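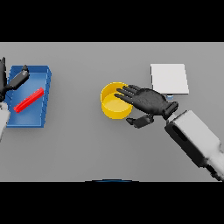 Review: Rudetti wire alert service, tested over one long November

I run a two-room radio newsroom, and for years our idea of breaking-news monitoring was Přemysl Hudec reading agency headlines aloud from a laptop with a cracked hinge. Rudetti promises to do the same job without the commentary. You give it a list of regions and subjects, and when something goes badly wrong in one of them it sends a push alert, with a line of text and the source attached. We paid for three months at the 300-alert tier and I have been arguing with it ever since.

Setup

Painless, mostly. Choosing regions on the map takes a few minutes, and you can draw your own, which I did, badly, so that we spent our first week receiving flood notices for a stretch of open sea. Redrawing the border meant deleting it and starting over. There is no undo.

Speed

It's fast. When the Vodthorpe rail depot caught fire, our alert came in 18 minutes ahead of the first agency line. Romain Aubert, who edits the evening bulletin and distrusts anything that vibrates, phoned the fire service before he would let us use a word of it. They confirmed a fire and asked how we knew.

Joly, the service we had before, sent us the same fire the next morning, filed under Business.

Accuracy

Mixed. Casualty figures are where these tools earn or lose their money, and Rudetti has a habit of treating the highest number in circulation as the current one. During the Wellau market explosion it gave us three injury totals in an hour, each worded with total confidence, and then went back to the first. Corrections do arrive, but as fresh alerts with the same siren sound, so a figure being revised down by two feels like a second explosion. I would like a quieter noise for being wrong.

Source labels are better. Each alert says whether it comes from police, a hospital, an agency or "social," and you can switch off the last of these. Do that on day one. 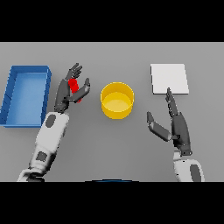

Price

We pay 685 a year, which for a station our size is a decent microphone. The next tier up allows 1000 alerts a month, and I can't picture the newsroom that reads them all. Ours used about half its allowance, even with the sea.

Verdict

Three and a half out of five. I'm renewing, on condition that Romain keeps his telephone. The night desk likes it more than I do, and they are the ones it wakes up. Přemysl still reads the headlines aloud.

Reviewed January 29, 2021. Subscription paid for by the station.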